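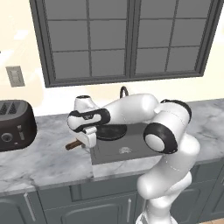

Kitchen window and gray marble counter, Branness house.

Progress report to the Vataser Fund: window and kitchen repairs, Branness

Work covered by this report ran from January through the end of March. The grant pays for window repair at the Forkeck and Branness houses, plus kitchen work at Branness.

Forkeck is finished apart from painting. Dreßler repaired the sashes in its own shop and reinstalled them in February. Two sills were too rotten to patch and were replaced in oak. The tenants stayed in place throughout, and we paid for storage of their furniture out of our own budget.

Branness is behind. The glass order came in short and the supplier took 11 days to send the rest. We also found old water damage under the stair window, which was not in the original survey. Dreßler has priced the extra work at $228 for materials and is not charging labor. We would like to take this from the contingency line and ask for your approval.
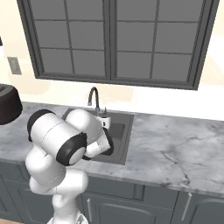

Sink and faucet at Branness.

The plumbing invoice for Branness has been paid and a copy is attached. The electrical inspection is still to be booked.

Spending to date is within the approved budget. Heating costs during the work were higher than planned at both houses, but these are not charged to the grant.

Next quarter: exterior paint at Forkeck, the stair window at Branness, and the final draught test at both. We expect to send the closing accounts in July.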